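Hand-held grippers: questions we get before people spend money

Updated Jul 29, 2018

Do we really need to buy our own?

Maybe not. Borrow a pair from the Marano lab first and see whether your group still wants them in a month. A lot of requests cool off once people have tried squeezing a trigger all afternoon.

What does a pair cost?

The price on the Numotberg quote is the price of the hardware. It leaves out spare fingers, liners, mounts, shipping and the hours someone will spend putting it all together. Last year our real spending came to almost 30 percent over the quote, and I would not trust any budget that shows less.

The sales sheet says the fingers are "maintenance free." Are they?

I have asked three times what that means and still don't have an answer. Budget for maintenance.

Should we pay extra for the Bresero service plan?

Read what it leaves out. The plan covers the linkage and the pivots, and neither has given us trouble. It calls finger liners "consumables" and won't pay for them. You would be insuring the parts that last.

How many spare liners should we order?

The vendor suggests 2 sets per gripper per year. We went through 39 sets between March and the end of the budget year, mostly on fabric work, and had to beg for a rush order. Put liners on their own line so they don't get eaten by "misc." 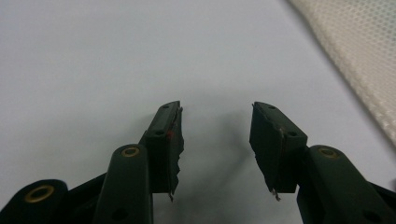
Can we keep running on a worn liner to save money?

People do. Then they wonder why the grip changes from one day to the next and the whole batch has to be thrown out. A torn liner gets swapped, on both fingers, before the next session. If your budget can't stand that, plan fewer sessions.

Is it cheaper to print the fingers ourselves?

On paper, yes. Fuad Moges ran the numbers for the Wickramasinghe project and the savings were gone once he added printer time and rejects. Ask him for the spreadsheet before you argue.

Who signs off on an order?

Fuad, for anything under the 3-gripper limit. Over that, send him the quote along with your own guess at the yearly cost of parts. Orders without the second number go back.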